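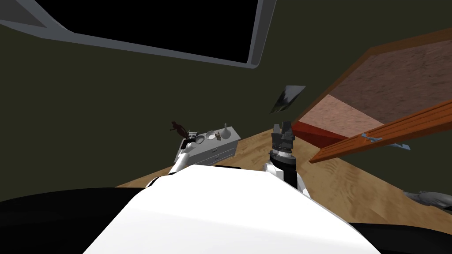

The simulated bedroom task, with the left gripper over the dresser top.

Progress report: Fiore household tasks, November
Prepared by Ginevra Ruggiero for Harish Poduval

The open day at Somholm went better than any of us had hoped. We had set out 25 chairs and ended up fetching more from the canteen! Visitors came in groups through the afternoon, and most stayed for the tidying demonstration, which ran on the big screen with the robot working among a dish, a bowl, a vase and other small things on a low white dresser.

Gerardo Vitale took the questions and was still answering them at half past five. Two teachers from Draklow asked whether their pupils could come in the spring, and I said yes on the spot (I hope that's all right with you).

Mitsuko Koyama has now built 200 room layouts, against the 305 promised in the grant. The rest should be ready by the next report. We spent nearly all of the visitor budget, mostly on printing and the coach.

Still to do: write up the comment cards, and agree a date with Draklow.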